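brick-sort-by-color
README / data card, last touched June 2025

What this is

Recordings of one small chore: a heap of toy bricks on a table, a blue tray with three compartments, bricks go in by color. 2982 episodes in the current release. Started at 3000, the bad ones got pulled, list is in dropped.txt.

Color rule

yellow/orange = left
green = middle
red = right

Yellow and orange count as one color. We argued about this for too long. Under the lights they drift into each other, so label is "yellow" for both in every file. If you find "orange" anywhere in the annotations that's a leftover from the Allalard version, please tell us. 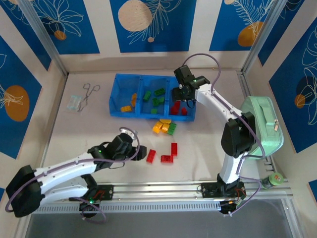 Order is free. Some episodes finish one color before starting the next, some take whatever is on top of the heap. Don't assume reds come last. A brick in the right compartment counts as sorted however it landed: flat, on its side, studs down, whatever. Stacking isn't scored. Neatness isn't scored either, Covadonga wanted it and lost.

Start states

Three kinds, field name start_kind:

heap - bricks in a pile in front of the tray, colors mixed, tray may already have one or two in it
spread - bricks apart from each other
partial - picked up midway, most of the tray already filled

Pile is tipped out by hand so no two are the same. Heaps are the hard ones, bricks lean on each other and slide when you take one.
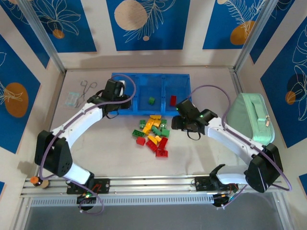 Other stuff on the table

Left in on purpose, never to be sorted. The set varies between sessions, check extras.csv. Things that turn up there: a zippered bag in mint green, a clear plastic packet, something metal with finger loops, tape.
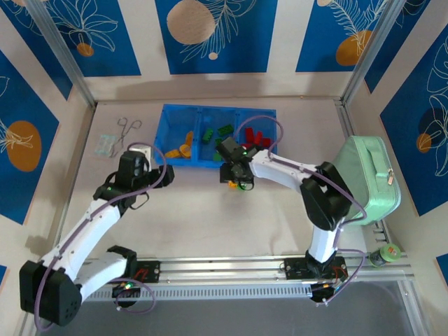
Extras get their own tag per session, and the tag stays the same if the thing gets nudged. The tape is the one people miss. It's a small green roll with an orange label, down on the right below the mint case, and green on the table does not mean brick. 436 episodes were re-checked for exactly this in November and the tags should be fine now. Should be.

The bricks

Mixed lot, not a matched set. Mostly plain rectangles, then slopes, curved tops, and a few odd shapes. Printed ones are in there too, e.g. the rounded yellow one with a red 120 on it and a little gray window. Printing is ignored, go by the color of the plastic. 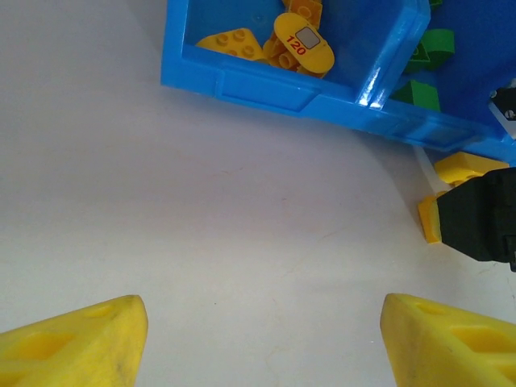 Same goes for size. Small pieces hide under bigger ones once a compartment fills up, so the end count per compartment is from the hand tally in tally.csv and not from looking. Tally exists for 2819 episodes. The rest have an empty cell, not zero!! Zero means zero.

Known problems

- a few episodes end with a brick still on the table, flag is leftover=1
- two sessions have left and middle swapped in the notes (labels are right, notes are wrong)
- "parital" spelled like that in one old split file, scripts expect it, leave it alone

Splits

train / val / test by session, never by episode. Virby is the old name for val, Fatance for test. You'll see both in the paths.

Contact

Adoración Herrero for labels and the tally, Covadonga Lorente for evrything else. Mirror is on the Gallardo drive, ask for access.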